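Accueil | Matériaux | Chantiers | Technique | Abonnement

Marbres bruns : ce que l'entretien fait à la pierre

Un plan de travail en marbre brun veiné se vend sur échantillon poli, posé à plat sous un éclairage de showroom. Trois ans plus tard, la question porte presque toujours sur les taches mates. L'acide citrique, le vinaigre et certains détartrants attaquent la calcite en surface et font tomber la brillance. Il s'agit d'une attaque chimique, que l'hydrofuge ne prévient pas.

La confusion entre tache et attaque reste la première cause de mauvais traitement. Une tache grasse assombrit la pierre et se retire par cataplasme absorbant. Une attaque acide l'éclaircit, se sent parfois sous l'ongle et ne part qu'à l'abrasif. 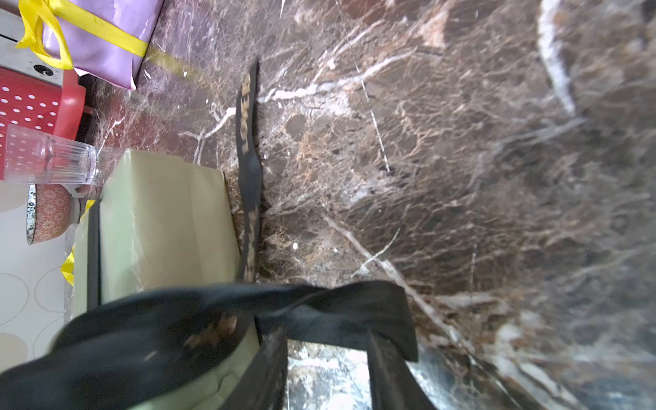

Roneline, janvier. L'atelier Jardine reprend ici des plateaux déposés chez des particuliers. Ming-te Yang y dirige la finition. Sa séquence commence au grain 60 quand la surface est rayée en profondeur, ce qui reste rare en cuisine, et monte jusqu'au grain 3000 avant le passage à la poudre. Sauter un grain laisse un voile que l'œil ne repère qu'en lumière rasante.

Les veines posent un problème distinct. Blanches ou crème, elles correspondent en général à de la calcite recristallisée. Les teintes rouille signalent des oxydes de fer, sensibles à l'humidité prolongée. La dureté varie d'une zone à l'autre et le disque creuse légèrement les parties tendres. « On baisse la pression et on garde le disque à plat, répond Ming-te Yang. Le reste est une affaire d'eau. »

Les fissures naturelles sont souvent comblées en usine à la résine époxy, avec un treillis collé au dos de la tranche. Ce remplissage jaunit sous les UV et supporte mal la chaleur d'un plat posé directement. Jardine compte 7 jours de séchage avant toute reprise de résine sur un plateau de 2 cm.

Côté protection, l'atelier applique Plivis, un oléofuge en phase solvant, en deux passes croisées. L'excédent est essuyé avant séchage, faute de quoi il forme des auréoles. Le nettoyage courant se limite à un savon neutre et à un chiffon microfibre.

À lire aussi
Cerngate : la carrière rouvre son front nord
Joints époxy ou ciment, le comparatif
Granit flammé en extérieur : les pentes à respecter

Contact | Mentions légales | Tous droits réservés | Haut de page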